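Workshop notebook, Betgate, bench 3
August 2018
Entry by R. Sala. Copied to Fadi, Mirjana and Vlasta.

Subject: thermal paste, drying and pump-out, second look

Carried on from the June entry. The question is still why machines that have been in service a few years idle at a sensible temperature but climb under load, when the fans are clean and the cooler is tight. Fadi's view is that the paste has dried out. Mine is that it has moved. The two look much the same from outside and the cure is the same for both, but the choice of paste for the refit depends on which it is.

Test load as before: the Radulović script, all cores, room door shut, side panel on. Reading taken at 10 minutes and again once it had been flat for a while. Old paste, untouched: 71 °C. Cooler off, cleaned, same cooler back on with the Allatum paste from the grey tub: lower at 10 minutes, then creeping up. Left it running over lunch and it was back at 71 °C. I did not believe this and repeated it. Same figure.

Things that could explain it:

Too much paste. Possible. I used a pea in the middle, Mirjana spreads hers with a card. On removal mine had come out past the edge of the lid on one side only, so the cooler is probably not pulling down level.

Screw order. I had been doing one screw fully home and then going round. Vlasta says to start all four by two turns, then work across the diagonal, and not to tighten any one of them until the last pass. Should have known that. Changed from here on.

Old paste left in the low spots. The base of the cooler is not flat. With a steel rule on edge there is light under the middle. A cloth takes off the high areas and leaves a grey film in the dip.

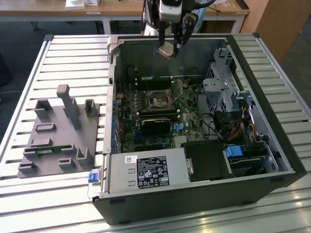
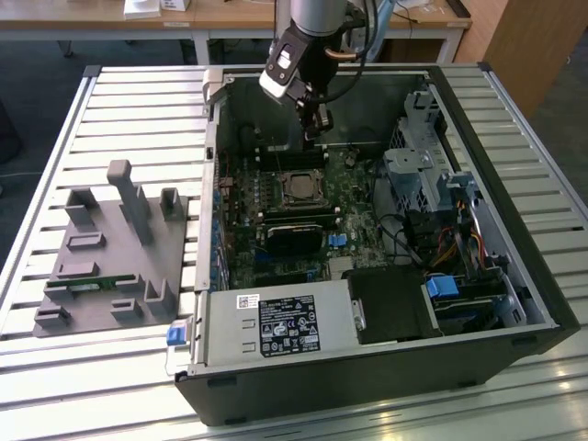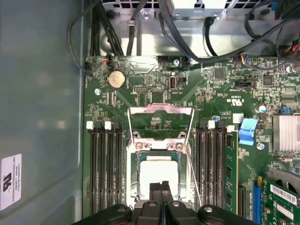
Desktop case on its side on the slotted bench, panel off.

Cleaning notes. Isopropyl on a lint-free cloth, wiped one way and then turned to a fresh part of the cloth. Circles only push the stuff to the edges. Dried paste wants a minute to soak. Do not scrape the lid with metal. Clean the processor while it is still clamped in the socket, and keep the cloth damp, not wringing, so that nothing runs down the sides. If paste does get on the contacts, stop and hand it to Vlasta, who has the soft brushes and the patience.

Also: run the machine warm for a few minutes before taking the cooler off, then twist it gently and lift. A cold cooler can bring the processor up with it, lever or no lever. Rattana lost some pins that way on an older board where the pins are on the chip. We straightened most of them with a mechanical pencil, lead removed.

Second round, with diagonal tightening and the card spread. Same paste, same script. Steadier, and no creep over the first hour. I am not writing the figure down as final because somebody had the window open and the room had dropped. To be repeated.

On drying against moving: the old paste under a hand lens was thin and patchy in the centre with a thick ridge round the outside. It was still soft in the ridge. If it had simply dried I would expect it to be hard all over. So I lean towards pump-out, from the lid and base bowing slightly each time the thing heats and cools. A thicker paste should hold better and will be worse to spread. The Murnanetti sample is thicker. It is also 7 years old according to the label on the jar, so I do not want to judge the product on it. Fadi to ask for a fresh one.

To do:
Repeat second round with window shut.
Check cooler base on the surface plate, record the dip.
Try Murnanetti, fresh jar only.
Mirjana to do one blind, without being told which paste.
Order more cloths. We are down to the blue ones and they shed.

Fadi has read the above and still thinks it dried.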